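We use cookies to improve your experience. By continuing to browse this site you accept our use of cookies. Accept / Manage settings

I asked Mechthild Moser the question my mother asks me every Thanksgiving: when is the thing coming that clears up after dinner?

She laughed for a good long while. Mechthild runs the testing side at Zoment, a small outfit that tries out robot arms on household chores, and she's heard it before (from her dentist, most recently). "People want a date," she said. "I tell them I'd like one too!"

We'd planned on 30 minutes over coffee and went to 90, mostly my fault, and a lot of that was about chairs. I had no idea chairs were such a big deal.

"Everybody practices on tables," she told me. "A table is flat and it's at a nice height. Then you go to a real home and the stuff is on the chairs. Mail, socks, half a sandwich."

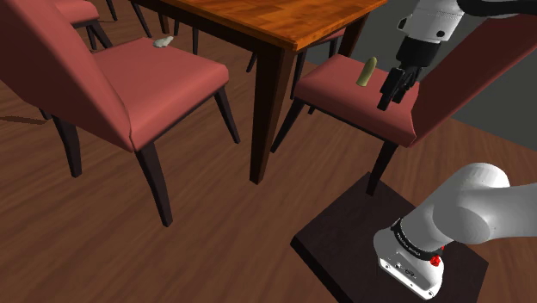
Mechthild's team does most of its early work in simulation, so a robot can goof up all night without breaking anybody's furniture. I got a little stuck on the color scheme, all those red padded seats on a wood floor, like a diner my uncle used to love. But she wanted to talk about reach. With the gripper pointed down at a seat, right next to that tall olive-yellow thing, the arm also has a chair back to one side and the corner of a table to the other. "You and I just lean in," she said. "An arm has to work out where its elbow goes." And then there's the pale lumpy object over on the other chair, which I couldn't put a name to. She didn't mind. "At home you can't name half of it either. You still pick it up."

So can it do the job yet? She wouldn't give me a yes. Picking up one thing she knows about ahead of time, pretty good. Deciding where it belongs, much harder. "Is it trash? Is it your kid's art project? I get that wrong in my own kitchen."

Her colleague Saturnino Manzano stopped by our table near the end and was gloomier. He figures shops will get useful help well before homes do, "because a shop has a shelf for everything and a label on the shelf." Mechthild rolled her eyes at him. They've been having this argument since July, apparently, and they picked it right back up while I went to pay for the coffees.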